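Silus 失真踏板 Cultov 款,我自己用了大半年的那块

先说好,我不是什么大师,就是在一支旋律死亡金属乐队里弹节奏吉他的,顺便开了这家小店。Cultov 这块失真我一月份开始带着排练,后来三场演出全程用它,现在店里终于有货了,赶紧给大家上架!

声音嘛,中频比较凸,低频收得很紧,闷音扫起来一粒一粒的,调到降 B 也不糊。我以前那块老失真一降弦就变成一锅粥,鼓手 Tahsin Patwary 天天嫌弃我(他嫌弃得也对)。增益旋钮过了两点钟方向以后噪声会明显变大,我自己一般停在一点左右,再靠音箱补一点。 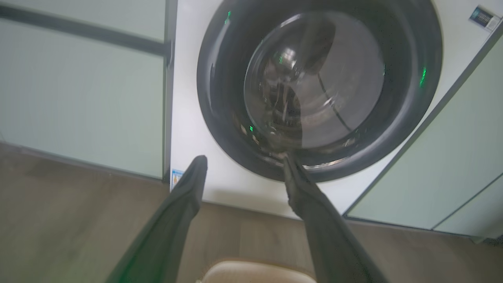 旋钮一共四个:音量、增益、中频、低频。没有单独的高频,刚拿到手的时候我还挺不习惯的,后来发现中频往右拧一点,主音就能从两把吉他里钻出来了。贝斯手 Myung-ja Moon 借去试过一晚上,说低频切得太多,贝斯不推荐,要买的贝斯朋友慎重哈。

供电是 9V 中心负极,不能装电池,包装里也不带电源,下单的时候别忘了一起选。单块重量大概 743 克,铁壳子,踩着很踏实,就是放在效果器板上有点占地方,板子小的先量一下。

常有人问跟 Givmont 那款比哪个好。Givmont 更毛、更脏,弹老派死金很过瘾;想要旋律线清楚一点,我会选 Cultov。两块我都留着,舍不得卖 :)

这批到了 16 块,朋友预定走了几块,剩下的拍下就发。喷漆有黑色和墨绿两种,墨绿那种不多,想要的备注一下。保修 13 个月,坏了直接寄回店里,Sajib Herath 负责修,他手很稳,就是回消息慢,着急的话给我留言。

想听现场录音的也可以找我要,排练室手机录的,音质很糙,但是能听出来个大概!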